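**Wrist view acceptance rules for simulated episodes, draft 2**

**torque_budget** wrote:

Posting the draft for comment before it goes into the Urum handbook. It covers wrist-camera renders only. The overhead view has its own page.

1. Both fingertips must be visible whenever the gripper is open.
2. The held object must overlap the space between the fingers in the image. If it doesn't, the episode goes to manual review.
3. Background surfaces may be randomised freely. Gripper materials may not.
4. Every episode is stored with its scene seed and the physics step used.
5. An episode with no grasp in it is kept and labelled as such.

Comments by 2024-02-10, please. After that I'll freeze the wording.

---

**mapleservo** wrote:

Rule 3 needs a limit. In the Flondura set we let floors and tables vary with no restriction, and the reviewers had trouble with dark fingers over dark surfaces. I'd add a minimum contrast between the inner finger faces and whatever is behind them.

---

**torque_budget** wrote:

I'm not convinced. The inner faces are light grey for that purpose. Two renders from the current batch:

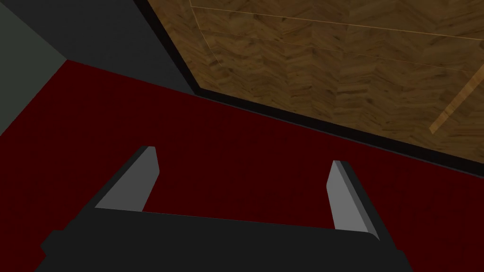
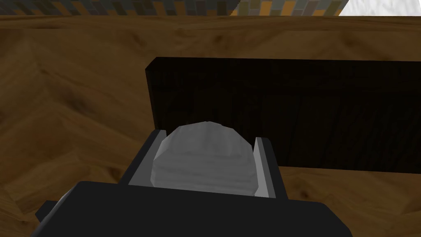
*Wrist view, same gripper model in both. First: open, nothing held, dark red floor. Second: grey rounded object between the fingers, dark board behind.*

The faces read clearly in both. A contrast threshold would add a check to every frame and reject very little.

---

**mapleservo** wrote:

The faces, yes. The outer shells are black, and in the second one the board behind is close to black as well. If a reviewer has to judge finger width from the outer edge, that's a poor background. My point stands for the casing, if you'd rather leave the faces out of it.

---

**gridlock_ab** wrote:

Finger width shouldn't be judged from pixels at all. It's in the joint log. We dropped visual width checks from the Adams procedure in November and haven't missed them.

My objection is to rule 2. Overlap in the image says nothing about contact. An object sitting on the table behind open fingers can satisfy it from this angle. Use the contact flags from the simulator and keep the image test as a secondary check.

---

**torque_budget** wrote:

Agreed on rule 2. New wording: "A grasp label requires contact reported on both fingers for 13 consecutive steps. Image overlap is checked second. Where the two disagree, the episode goes to manual review."

---

**mapleservo** wrote:

Thirteen is low. Clotus uses 100 at the same step size, and short touches during the approach don't get through.

---

**gridlock_ab** wrote:

100 will throw out quick transfers. I ran both values over 3794 episodes. The longer window lost valid pick-and-place runs where the arm released early. Keep 13, but require the object to be clear of its support as well.

---

**mapleservo** wrote:

That breaks for pushes and for anything slid along the table. Those have contact on both fingers and never leave the surface.

---

**gridlock_ab** wrote:

Then label them as a separate class. A slide isn't a grasp for training purposes.

---

**torque_budget** wrote:

I'll put slides in their own class and leave the support condition on grasps only. The window stays at 13 in this draft, with the value written into the metadata so anyone can filter harder later.

On contrast, I'll add a note under rule 3 and make it advisory. Mapleservo, if you can send seeds where a reviewer got it wrong, I'll look at making it mandatory.

---

**mapleservo** wrote:

I'll pull the seeds. I still think advisory notes don't get read.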